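3.2 장난감 정리 통의 구성과 물건의 흩어짐

앞 절에서 소개한 소꿉놀이 꾸러미는 가정에서 아이들이 실제로 가지고 노는 물건의 폭을 되도록 넉넉하게 담아 보려는 마음에서 출발하였다. 꾸러미를 꾸리는 동안 우리는 꽤 오래 망설였는데, 음식 모형만 모으면 정리가 지나치게 쉬워지고, 그렇다고 그릇과 접시를 너무 많이 섞으면 놀이의 정취가 사라지기 때문이었다. 결국 Kiveo 놀이방과 Huerta 놀이방에서 오가는 바구니를 며칠씩 들여다본 뒤 두 곳의 살림을 절충하기로 하였고, 그렇게 하여 모두 79점의 물건이 최종 목록에 올랐다. 이 목록에는 채소와 해산물 모형, 작은 그릇, 그리고 아이들이 유난히 자주 찾는 동물 장난감이 고루 들어 있다.

물건을 담는 통은 벽이 바깥쪽으로 벌어진 큰 직사각형 회색 금속 통으로 통일하였다. 처음에는 놀이방에서 흔히 쓰는 천 바구니를 그대로 쓸까도 생각하였으나, 천 바구니는 담을 때마다 모양이 달라져 물건이 놓인 자리를 서로 견주기가 어려웠다. 금속 통은 놀이방의 포근한 분위기와는 조금 거리가 있지만, 바닥과 벽의 경계가 분명하여 어떤 물건이 벽에 기대고 어떤 물건이 안쪽에 머무는지를 살피기에 한결 편하였다. 한 번의 배치에 넣는 물건의 수는 일부러 고정하지 않았으며, 이렇게 얻은 배치는 모두 2,091건이다.
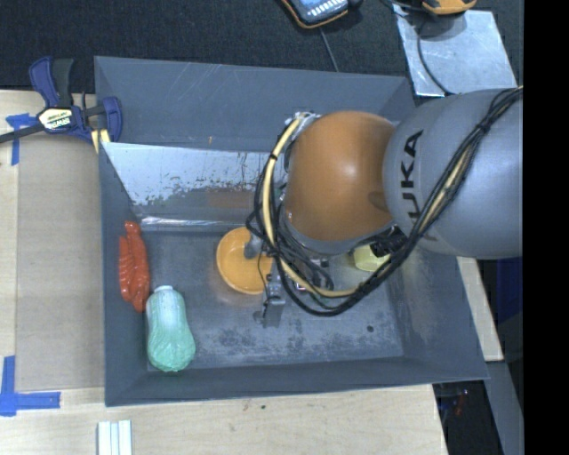
그림 3. 물건이 드문드문 놓인 배치의 예. 왼쪽 벽 곁에 붉은 바닷가재 장난감과 배추를 닮은 초록색 채소 모형이 있고, 통 안에 주황색 그릇이 보인다.

그림 3과 같은 배치를 우리는 편의상 ‘성긴 배치’라고 부른다. 이런 배치에서는 물건 하나하나의 생김새가 비교적 온전히 드러나므로, 분류를 맡은 참여자들도 대체로 즐겁게 작업에 임하였다. 특히 바닷가재처럼 길쭉하고 마디가 진 물건은 놓인 방향을 알아보기가 쉬워 기준으로 삼기에 좋았고, 배추 모형은 끝으로 갈수록 색이 짙어지고 넓은 쪽에 주름이 잡혀 있어 위아래를 가려 적는 데에 별다른 어려움이 없었다. 반면 둥근 그릇은 어느 쪽에서 보아도 비슷하여, 방향 대신 입구가 위를 향하는지만 기록하기로 하였다. 사소해 보이는 결정이지만, 이 약속을 정하기까지 참여자들과 여러 차례 이야기를 나누었다는 점을 여기에 적어 두고 싶다.

조금 더 까다로웠던 것은 일부가 가려진 물건이었다. 둥근 윤곽만 보이고 나머지가 가려져 있으면 컵인지 작은 그릇인지 사람도 선뜻 답하지 못하는 때가 있다. 그림 3의 오른쪽에 보이는 연한 황록색 물건이 그러한 경우로, 우리는 이를 무리하게 한쪽으로 정하지 않고 ‘둥근 용기류’라는 넓은 이름 아래에 두었다. 이름을 넓게 잡으면 분류가 느슨해진다는 염려도 있었으나, 놀이방에서도 컵과 작은 그릇은 어차피 같은 칸에 들어가는 일이 많아 실제 정리에는 큰 지장이 없으리라 보았다.

정리할 때의 갈래는 3가지로, 음식 모형, 용기류, 그 밖의 놀이 물건이다. 바닷가재를 음식으로 볼 것인지 동물로 볼 것인지는 끝까지 의견이 갈렸다. 소꿉놀이에서는 냄비에 들어가는 재료이지만, 아이의 손에 들리면 금세 바닷속을 헤엄치는 주인공이 되기도 하니 어느 쪽도 틀렸다고 하기 어려웠다. 본 연구에서는 Selton 분류표의 관례를 따라 이를 음식 모형에 넣되, 비고란에 두 번째 갈래를 함께 적을 수 있게 하였다. 갈래를 새로 다듬은 뒤에는 배치 200건을 따로 골라 다시 이름을 붙여 보았으며, 그때 쓴 기록지는 Fluletti 기록지의 양식을 조금 고친 것이다. 두 차례의 기록이 서로 어긋난 항목은 다음 절에서 물건의 종류별로 나누어 살핀다.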